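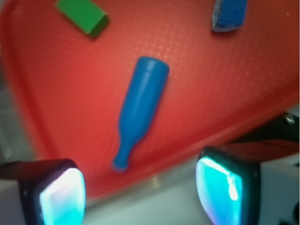 Home | Studies | Taking Part | For Site Staff | Contact

Print this page | E-mail this page

Exercise Room Safety Check, with Comments
Dakbridge shoulder and hip study, community site
Checked by Mio Nishimura, July 2026
Comments for: Thư Trịnh, site coordinator

Hello Thư, and thank you for leaving the keys and the folder out for me! I had the room to myself for most of the morning, so I went slowly and wrote more than the little boxes allow. Please read the comments along with the marks, as a couple of the OKs are OKs with a favor attached.

Marks used: OK / FIX (before the next visit day) / WATCH (look again in August)

1. Getting in and out

1.1 Ramp and handrail: OK. Rail is firm at both ends. I leaned on it with my whole weight and it didn't budge.

1.2 Front door opens with one hand: FIX. It opens, but it takes a real shove, and we are inviting people in precisely on account of their sore shoulders. The closer needs loosening a turn or two. I tried it with my left arm tucked in and had to use my hip.

1.3 Hallway clear for a walker or wheelchair: OK. The stack of boxed questionnaires has been moved, bless whoever did that.

1.4 Fire exit: OK. Sign lit, door opens fully, nothing parked outside it.

2. Floor and seating

2.1 Floor mats flat at the corners: WATCH. The mat nearest the window has started to curl. It isn't a trip hazard yet, but it will be by fall if it keeps going.

2.2 Chairs have arms and rubber feet: FIX. There are 11 chairs and all have arms, but one has lost a rubber foot and rocks. I put a strip of tape across the seat so it won't be used for the sit-to-stand test.

2.3 Treatment table locks at each height: OK. I raised and lowered it several times. The pedal squeaks, and I would dearly love somebody to oil it, but a squeak is not a safety finding.

3. Exercise equipment

3.1 Resistance bands: FIX. Two green bands have tiny nicks near the handle. I know they look fine hanging up, but stretch one and hold it to the light and you'll see. Please throw them away and not just put them at the back of the drawer (I've been guilty of that myself).

3.2 Wall pulleys, Aigner: OK. Bolts tight, cord not frayed, weights move smoothly.

3.3 Step blocks: OK. Grip surface good on every one.

3.4 Hand-held strength meter, Piltix: WATCH. Calibration sticker is in date but runs out in August. It needs to go out and come back between visit weeks, so it might be worth calling them now.

4. Participant safety

4.1 Emergency cord reaches the floor: FIX. Somebody has tied it up in a neat bow, I suppose to keep it away from the mop. A person who has fallen can't reach a bow. I untied it, but please mention it to the cleaning crew.

4.2 First aid box: OK. Sealed, in date. Cold packs in the freezer, as listed.

4.3 Stop-exercise card on the wall: OK. Could it come down a few inches? I'm not tall, and I had to tip my head back to read the line on dizziness.

4.4 Consent forms and visit notes locked away: OK. The cabinet holds files for 185 people so far and the lock works well. The spare key was not in the desk drawer, which is how it should be.

5. Cleaning and supplies

5.1 Wipes and gel at each station: OK.

5.2 Porel couch covers: WATCH. You have 242 left by the stock sheet. That sounds like plenty, but you'll go through them faster once the hip group begins.

5.3 Sharps bin: not applicable, no blood samples at this site.

Overall: room may be used once 1.2, 2.2 and 3.1 are done. 4.1 is fixed for now.

I'm happy to stop by again and look at the door with you. It was a pleasure to see the place so well cared for, and thank you for the tea!

M. Nishimura

Seen by site coordinator: ____________

Print this page | E-mail this page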